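Wednesday visit to the Bollholm shared workshop

Two hand-held grippers, one table and a lot of snack packets. Notes for the club newsletter.
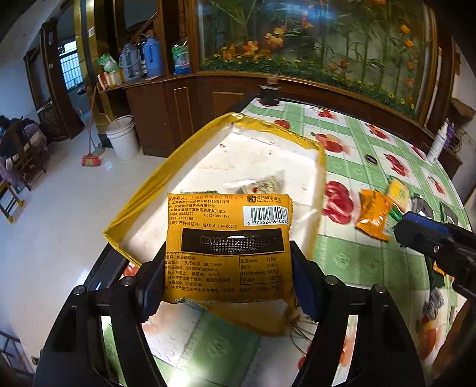 Getting there

Bollholm is a shared workshop with a bench room on the ground floor and no sign on the street side. You ring at the second door and wait. Nadja Ammann let me in a little after six and showed me where to put my coat. The membership is small and most people have a key, so there is no front desk and no tour as such. You walk in and people carry on with what they are doing.

I had written in March asking to see the gripper project, which the members call Storkevitz. It is a pair of hand-held grippers meant to be copied at home. You hold one in each hand, pick things up with them, and a camera on the tool records what the fingers did. The recordings are then used to teach an arm the same job. Nadja does the mechanical side. Ajith Varghese does the wiring and the software, and a good part of his work gets tried out at home on the table before it comes to the bench.

The grippers

Each one is black with two fingers and blue pads on the inside of the jaws. The pads are foam. The current version is the third. Version 1 had bare plastic fingers and dropped anything slick. Version 2 had rubber strips glued on, which held well but pulled thin packets out of shape and left them stuck to one finger after the jaws opened. Foam was the cheap option they had been putting off. It wears quickly at the tips, and Nadja cuts new pads from a sheet with a craft knife and a steel ruler. She has a cardboard template for it.

The fingers are printed. The trigger is a plain lever with a return spring, and she let me try it without the electronics attached. My hand got tired sooner than I expected. The spring is too stiff and they know it. A softer one is on order from Schmieder, a small parts shop they use for springs and bearings.

Wiring is the weak point. The thin wires run along the outside and they hang down in a tangle near the jaws if you don't tie them back. Ajith wants to route them through the body on the next version. That means splitting the body into two halves, and Nadja would like to keep it in one piece. They had been over this before I came and they went over it again while I was there.

The packet task

The task they are working on is simple to state. Pick a snack packet off a table, hold it upright, put it in a tray. They use the real thing, still sealed, in several colors. The yellow one has a lot of small print on the back, with a producer in Shanghai, a ten-month shelf life and a barcode label, and Ajith likes it for checking focus. If the small print can be read in the recording, the camera is set right. If it can't, he stops and fixes that before doing anything else.

Packets are harder than blocks or cups. The filling moves, the foil creases and shines, and the flat ones slide away along a tablecloth. Coming at the crimped seal is the reliable way to get hold of one. Coming at the middle mostly pushes it along. Ajith does the two-handed version by steadying the packet with one gripper and pinching with the other. I tried it and needed several goes before I had one upright.

The tray is shallow and white with a yellow rim. I asked about using a deeper one and was told the rim already catches the finger tips often enough.

Numbers

They have 1552 recordings on the drive. Of those, 400 are two-handed, and these are the ones Ajith considers good enough to train on. The rest are from the earlier fingers and he is not sure what to do with them. Nadja would delete them. He has kept them in a separate folder for now.

The files are sorted with a small program they named Susico. It asks for the object, the hand and whether the pick was completed, and then moves the file. Ajith types the answers in after each round. He said he would like it to ask less.

What is left to do

The arm itself was on a shelf with its base unbolted, so I did not see anything run. They are waiting on a replacement for a stripped gear in the wrist. Until it comes they are collecting more recordings and working on the softer trigger.

If you want to build a pair, Nadja's advice was to print the fingers first and fit the foam before you touch any electronics, then spend an evening picking things up with them. Her first set would have gone in the bin much sooner if she had done that. She will share the pad template with anyone who asks. The drawings for the body are not ready to hand out yet.

Practical notes

Visitors are welcome in the evening, but write ahead. Bring closed shoes for the bench room. There is tea, and the kettle is slow. Parking on the street is free after seven. I left at half past eight and the last bus was already gone, so check the timetable if you are not driving.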